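Woduvel is a method for teaching two-armed robots with multi-fingered hands to pick up everyday objects in clutter. It was developed at the Vurnard laboratory by a group led by Dušan Čierny and first described in April. What makes it so exciting is how little it asks for: the policy learned from 2183 human-guided grasps, a small number for hands with this many joints!

Training covers 12 groups of objects, from boxes and bottles to soft things such as rope, long the hardest group for the hand. Objects are moved between attempts, so the robot can't simply memorize a layout.

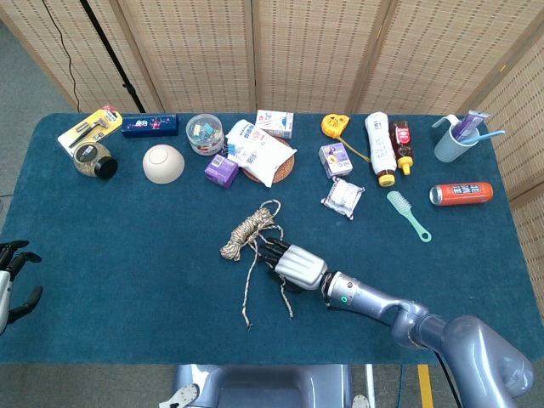

The key idea is a step called finger replay. After each guided grasp, the software makes small changes to the finger paths and keeps only those that still close on the object in simulation. Around 800 grasps turned out to be enough for rigid objects, while soft ones kept improving past 2000. A later version, Onside, lets the second hand steady an item as the first one closes, and it has brought a wonderful jump in results on thin packets. The Chung variant drops replay for rigid objects and trains faster.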